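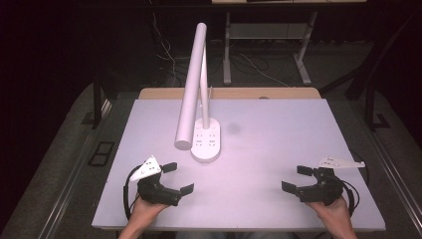 Right, week two with the Clustero hand-held gripper kit and I'm still grinning like a child. Longer thoughts below for anyone wondering whether to get a pair.

The idea is simple. You hold one in each hand, do the job yourself, and the recordings go off to train the robot arms later. No driving a big arm about with a joystick. I was picking things up properly within a couple of minutes!

Desk lamps have been my favourite so far. They're awkward things -- long arm, little base, and they tip if you get greedy. Doing it two-handed makes you notice how much your fingers normally sort out for you without asking.

Grip feel: lovely. The fingers close smoothly and you get a decent sense of how hard you're squeezing. Danilo Buenaventura has much bigger hands than mine and was happy with the handles too, though he'd like a softer trigger.

Cables: fine once you've got used to them. I route mine down the outside of my wrists. First day I had them on the inside and kept snagging my sleeves.

Software: the Roswood app does the recording. Start, stop, name it, done. It lost 2 of my takes early on, then there was an update in October and it's behaved since. I'm past 700 takes now, so that's not bad going.

Grumbles: the manual is thin on calibration. Ctibor Štefanec at Bartoš walked me through it over the phone and was very patient -- please write down what he told me, Lasitz folks, it would save everyone an afternoon.

Also, my forearms ache after a long session. Take breaks. I didn't, and holding a mug that evening was an adventure.

Would I buy it again? Yes, happily. Folding towels next, wish me luck!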